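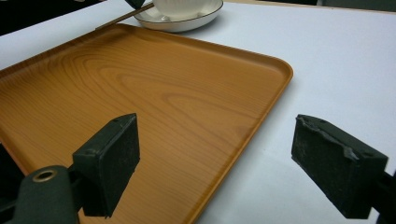
4.2 Naming of materials in household goods

The second part of the survey asked respondents to describe the objects they used for serving and storing food. Interviewers in Skarkier and Wanow visited 850 households and recorded 2978 object descriptions in the respondents' own words. Respondents were not given a list of materials to choose from. They were asked only to say what the object was and how they would describe it to someone who had never been in their kitchen.

Printed wood grain caused the most disagreement in coding. A serving tray with a pattern of curved bands and knots (Figure 3) can be called "the wood tray" by one member of a household and "the brown tray" by another, and both may use the name daily without any thought about what the tray is made of. Korletey treats such names as claims about material. Our transcripts give little support to that reading. When interviewers asked a follow-up question, many respondents who had said "wood" explained that they meant the look of the thing, or that they needed a word to tell it apart from a plain one.

Figure 3. Serving tray with a printed wood-grain pattern.

We therefore coded each description twice. The first code records the material word as spoken. The second records whether the respondent, when asked, held to that word as a statement about the material, withdrew it, or said that they did not know. Two coders, Malou Gunnlaugsson and Bent Ingvarsson, worked through the transcripts separately and then met to settle the cases on which they differed. Cases that could not be settled were passed to Witold Jabłońska, who had taken no part in the interviews.

Age had less effect than we had expected. Older respondents in Wanow used more material words overall, but they were also more likely to withdraw them when asked. The length of time an object had been in the home mattered more. Objects received as gifts or passed on from relatives tended to carry fixed names — "the oak tray," "the stone bowl" — and respondents were slow to give these up even when they agreed that the name was wrong. One woman in Skarkier said that her mother had always called it that, and that she saw no reason to start calling it something else.

Objects bought by the respondents themselves were more often named by use or by place: the breakfast tray, the one on top of the refrigerator. Shetty found the same pattern in his earlier work on kitchen vocabulary in Premen, although his interviews covered only 7 households and did not separate bought objects from inherited ones.

Two limits should be noted. Interviews were held in the kitchen, where the object could be seen and pointed to, and this may have reduced the need for precise words. The survey was also carried out in April, before the summer season, and objects kept for outdoor meals were often still in storage. These were described from memory and are reported separately in Section 4.3.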